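Notes for slot 2, afternoon session. Speaker: Nosipho Msimang. Laptop on the left lectern, clicker in the drawer.

## Slide 1: Title

Say the title once and move on. Subject is how materials for eating utensils are chosen, from the point of view of heat, grip and cleaning. Cost is in the Ndlovu talk after the break.

## Slide 2: Heat

- Wood conducts heat poorly. Most metals conduct it well.
- A metal utensil left standing in hot soup warms along its length. A wooden one stays comfortable at the grip end.
- Hollow metal forms slow this down. Mention only if asked.

Pause for the Stadeck table. Read the column heads aloud, as the back rows can't see them.

## Slide 3: Grip

Friction at the tip matters more than friction at the hand. Smooth metal tips slip on noodles and tofu. Makers cut rings or shallow grooves near the end to help. Unfinished wood holds food well without any grooves, but it wears and stains.

Square sections don't roll on a flat table. Round sections do. Taper affects both balance and the size of the contact area at the tip.

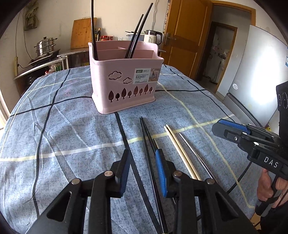 ## Slide 4: Cleaning

- Bare wood takes up water. It needs to dry fully between uses, upright and in moving air.
- Lacquer seals the surface until it chips. After that, water gets in at the chip and lifts the coating from below.
- Stainless steel tolerates the dishwasher. Thin pieces fall through the basket, so use a closed one.
- Resin blends vary. Check the maker's temperature limit.

The Sillus trial goes in at this point: 56 pairs, washed daily for 14 weeks at the Plaltstead canteen. Coating damage started at the tips in most of the lacquered pairs. State clearly that the trial had no control group and that the wash temperature was logged only on Mondays.

## Slide 5: Length and weight

Longer utensils suit cooking and shared dishes. Shorter ones are easier to control over a single bowl. Weight is mostly a matter of habit. Users who grew up with wood tend to describe metal as heavy, and the reverse group describes wood as bulky.

Skip this slide if the clock shows less than 2 minutes.

## Questions

Likely ones: bamboo (technically a grass, behaves like a hard wood for our purposes), splinters, and disposal of coated pairs. For disposal, refer people to the handout. Don't quote prices.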